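Does Your Bedding Need a Subscription?

Monday morning, seven-fifteen, and my inbox had another one. "Your sleep deserves a refresh." Stemura wants to send me new sheets twice a year, forever, for a monthly fee that looks small until you multiply it. I have been getting these for most of the winter, ever since I made the mistake of pricing a duvet cover late at night, and I finally sat down and read the whole pitch, fine print included.

I came away with more questions than I started with.

The first claim is that sheets "break down" after six months and have to be replaced. Break down how? I have a set from Onder that I bought when I moved into this apartment, and that was four leases ago. The fitted one has gone a little thin where my feet go. I wouldn't call that breaking down, I'd call it the part where my feet go. The pillowcases are softer than anything I've touched in a store. If there's a study behind the six months, Stemura doesn't link to it. They link to a quiz, and I took the quiz, and the quiz says I need new sheets.

Thread count, still

I thought we were done with thread count. Apparently we're back. The Stemura page brags about 1,000, and one of the Yurt listings I looked at goes even higher, and both of them get there the old way, by counting the little strands twisted inside each yarn as if they were separate threads. There is only so much room in a square inch of cloth. A decent plain weave at 200 will outlast a lot of fancy stuff, and it breathes better in July. I own both kinds. I reach for the 200.

My friend Necati Güler worked in a linen rental business for years, the kind that supplies small hotels, and I called him to make sure I wasn't just being cranky. He laughed at the six months. Their sheets got washed hot nearly every day and still lasted longer than that. What killed them, he said, was bleach and overdrying, and people cramming too much in the machine so nothing rinsed. He also said the word "luxury" on a label told him only what the thing was going to cost. I asked about thread count and he made a noise I can't spell.

So no, I wasn't just being cranky. (I was also being cranky.)

The reviews

Bridico, which sells blankets and throws and has started copying the subscription idea, says it has 2,162 five-star reviews. I read a couple of pages' worth. A surprising number were written by people who had owned the blanket for 2 days. "Just arrived, so soft!" Sure. Everything is soft when it just arrived, that's what the finish is for. I want to hear from the person on the thirtieth wash, when the softener they put on at the factory is long gone and you find out what kind of cloth you bought. Sort by oldest if the site lets you. Bridico's doesn't, and I'd like to know why.

I should say I don't have anything against buying a new blanket. I like blankets. I own more than I need, and I'm picky about color, and I've paid too much for one because it was exactly the right blue. My complaint is with being told that an ordinary household thing has an expiration date, by the company that happens to be selling the next one.

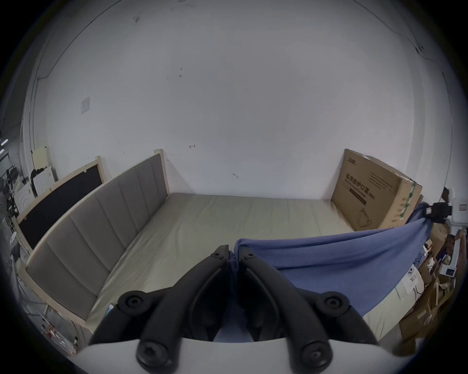 What I do instead

Mostly, not much. I keep three sets and rotate them, so no one set takes all the wear. Warm wash, half the detergent the bottle tells me to use, and out of the dryer while there's still a little damp left in the seams. Blankets go through on their own. I skip fabric softener, which makes towels worse anyway and costs money to do it.

When a fitted sheet does finally go, it goes in one spot, and the rest of it is perfectly good cloth. I've cut them down for pillow covers and drop cloths. One became a curtain for the hall closet, and it's still up, a bit crooked.

As for shopping, I touch the thing first if I possibly can. I hold it up to a window. If light comes through in patches, I put it back. I look at the hem, because a company that cheats on the hem has cheated on something else too.

I did try to unsubscribe from the Stemura emails, by the way. It took me to a page asking whether I wanted to "pause my sleep journey" for thirty days or sixty. There was a third option in pale gray type at the bottom. I clicked that one. On Thursday they sent me a coupon.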